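I Don't Believe in Eight Glasses a Day

My sister-in-law gave me a water bottle for my birthday. It has times printed down the side, starting at seven in the morning, with a line you're supposed to have reached by each one. By ten it tells you to keep going. By three it tells you you're almost there. I am fifty-one years old and I have been drinking water without supervision for most of that time, and the bottle made me feel like a houseplant.

So I've been reading about hydration, mostly out of spite.

The first thing I wanted to know was where the eight glasses came from. Everybody knows the number. My mother knew it, my gym teacher knew it, the woman who cuts my hair knows it. Ask any of them who worked it out and you get a shrug and "doctors." The story that gets repeated most is that some nutrition advice from the 1940s gave a daily figure for water and then said, in the very next breath, that most of it was already in your food. People kept the figure and lost the rest. I can't swear that's the whole history. I've read enough tidy origin stories to distrust this one too. But I went looking for the big study that proves a healthy person sitting at a desk needs eight glasses on top of lunch and coffee, and I came back with nothing.

I did find a lot of people selling things.

There's a company called Groltum that makes packets of powder you tip into your water. Salt, a little sugar, potassium, lemon flavor. A box costs enough that I put it back on the shelf and then picked it up again to make sure I'd read the price right. The website has a quiz. I took it three times, once as myself, once as a man who runs marathons in Arizona, and once as someone who drinks a gallon a day and does nothing. All three of us were told we were probably under-hydrated. All three of us were told to start with two packets.

I'd love to see the person who passes that quiz.

I know salt and sugar in water is a real thing. If you've been sick to your stomach for two days, or you're roofing in July, it matters, and I'm not going to argue with a nurse about it. I get suspicious when the same idea turns up in the office kitchen with a subscription attached. My coworkers sit in an air-conditioned room moving spreadsheets around. The most we sweat is during the budget call. 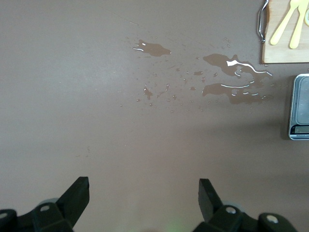
Then there's the thirst argument, and this one really gets under my skin. "By the time you feel thirsty, you're already dehydrated." I have heard this from fitness people, from podcast people, and from the back of a box. Think about what it's claiming. Every animal that ever lived got by on being thirsty and then going to find water, and we're supposed to believe the signal shows up late in humans, and only lately, right around when bottles with times on them came out. As far as I can tell, thirst kicks in with a fairly small change in your blood, well before you're in any trouble. Older people may feel it less, and that's worth knowing if you look after somebody in their eighties. For the rest of us it seems to work fine.

A friend I argue with about this, Ainhoa Alcaraz, thinks I'm being a crank. She says her headaches went away when she started drinking more water, and her skin looks better, and what's the harm. I believe her about the headaches. She also quit drinking four sodas a day the same week, and started going to bed before midnight. When I pointed that out she told me I must be a lot of fun at parties. Fair enough. But if you change three things and feel better, you don't get to hand all the credit to the one that came with an app.

The app is called Fuline, by the way, and it's free for as long as it takes to get you hooked. It buzzes. You tap a little drop to say you drank something. At the end of the week it gives you a score, and Ainhoa's was 868, out of what I have no idea and neither does she. Could be 1,000. Could be a million. She was pleased with it. I asked what happens if you tap the drop without drinking and she said why would anybody do that, so I borrowed her phone and did it, and we both got a trophy.

What I can't find, anywhere on the Fuline site, is how they come up with the daily goal. It asks for your weight and how active you are. It doesn't ask what you eat. A person who has soup and an orange for lunch gets the same number as a person who has crackers. It doesn't ask about coffee either, and when I looked in the help section it said coffee "may not count." May not! As I understand it the coffee thing has been looked into pretty well, and for people who drink it regularly a cup of coffee is mostly a cup of water. I've had two while writing this. I feel moist.

To be fair to the other side, there are people who should drink more than they want to. If you get kidney stones your doctor will tell you so, and you should listen to your doctor and skip the blog. It goes the other way too. You can drink too much, fast enough to get yourself in real trouble, and it has happened to people in long races who were scared of drying out. I didn't see that mentioned on the bottle.

I tried my own test, which proves nothing. For two weeks I followed the times on the side. Then for two weeks I drank when I was thirsty. In the first two weeks I went to the bathroom so often that my boss asked if everything was all right. In the second two weeks he didn't. My skin looked like my skin the whole way through. I slept worse during the bottle part, for reasons you can probably work out.

The bottle is in the cabinet over the fridge now, behind the blender. My sister-in-law is coming to stay in March, so I'll have to get it down before then and put it somewhere she'll see it. Ainhoa says I should fill it to the three o'clock line for realism.

Contact | Copyright 2024, all rights reserved | Back to top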